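Wosine Lofts — Renter FAQ

Last touched up in June. If something here disagrees with your lease, the lease wins. Ask us.

Are there any units open right now?

Changes by the hour in summer. Check the listings page first, then call. We don't hold a waitlist for specific floor plans, only for unit type — studio, alcove studio, one bedroom.

What's the difference between a studio and an alcove studio?

Studio is one room plus bath. Alcove has a nook off the main room, big enough for a full bed, queen in a few of them. No door on the nook. You can't add one. The smallest studio is 465 square feet, and that includes the closet but not the storage cage downstairs.

What does rent start at?

Smallest studios start at 2000 a month. Higher floors more, corner units more. Heat and hot water included, electric is not. Trash is included. Internet is on you.

Application fee? Deposit?

No application fee. Deposit is one month, due at signing, goes in an escrow account and you get the account info in writing. Pets add 200, one time.

What do I need to apply?

Photo ID, last two pay stubs or an offer letter, name and phone number for your current landlord. Self employed — send last year's return insted. Guarantors are fine, they fill out the same form. Incomplete applications sit in the pile until they're complete, so please send everyting at once.

How long till I hear back?

Two business days usually. Landlord references are what slow it down. Give yours a heads up.

Can I see the actual unit or just the model?

Actual unit if it's vacant. If somebody's still living there we need to give them notice, so you'd see the model on Rutix Street first and the real one later. Jyoti Rathore does the tours, mornings and until 4 p.m. Evenings by request.

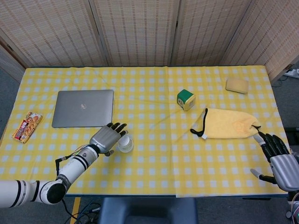
Dividing up a studio is the thing we get asked most, so, the rules. Nothing that attaches to the ceiling, nothing that blocks the sprinkler heads or the vent over the kitchen, no walls of any kind even the pressure-fit ones (insurance). Freestanding is all fine. A folding screen with woven panels, four of them in a row, behind a table with a yellow checked cloth on it, and you've got a dining spot with a back to it. Bookcases work too but anything over shoulder height has to be strapped, and we'll do the strapping for you — put in a work order. Curtains on a floor-standing rail are OK.

Can I paint?

Yes, with approval on the color. Bring a chip to the office. Has to go back to the original white before you move out or we take the cost from the deposit. No wallpaper, including peel and stick. It does not peel.

Nails in the wall?

Small picture nails on drywall, fine. Brick, no. Not even in the mortar. For anything heavy on the brick side use the rail that runs along the top, hooks are at the office, free.

Which way do the windows face?

Prirno building: east and west. Shukla building: north and south, and the north side looks at the parking structure up to the third floor. We'd rather you know now. All windows have roller shades, you can swap in your own, keep ours in your storage cage.

Will my couch fit in the elevator?

Measure it. Prirno has a real freight elevator, most things go. Shukla doesn't, and the stairs turn tight at every landing. Sectionals that come apart are OK. One-piece sleeper sofas mostly are not. Box springs, get the split kind.

How do I book a move-in slot?

Through the office, a week ahead if you can. Slots are 4 hours. Door pads go up before your slot and come down after, don't take them down yourself. Movers need to send us an insurance certificate or they don't get past the loading dock. No exceptions on that one.

Parking?

Not included. Limited spots in the structure, month to month, separate agreement. Bike room is free, both buildings, fob access.

Laundry?

Basement of each building, card machines. Open all night. In-unit washers aren't allowed, portable ones either — drains can't take it.

Can I sublet?

With written permission, and the subtenant applies like anybody else. Short-term rentals, no.

How do I renew?

Offer goes out 90 days before your lease is up. Reply within 30. If you don't, we start showing it.

Who do I call when something breaks?

Work orders through the tenant portal. Water or no heat, call the emergency line, any hour, number's on the sticker inside your fuse box door. Billing and lease questions go to Rajkumari Vishwakarma in the office. Email is quicker than phone.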